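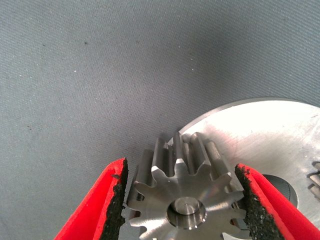

Four seconds of patience is what made the difference, according to the Urkonard group, and anyone who has ever coaxed two gears into mesh by hand will surely sympathize. Their method, named Oder, lets the gripper rock a small gear gently against a larger one until the teeth find their gaps, with the wrist view guiding each little nudge. It learned from 4,000 practice attempts at the Pultstead workshop, and the group is happy to report that failed insertions dropped by 68 percent. Helical gears come next, in August if all goes well, and we do wish them luck!

Last updated: 4:00 p.m.

Related items
Chraibi opens its gear test bench to students
Soft fingertips for small parts
Pultstead workshop adds evening hours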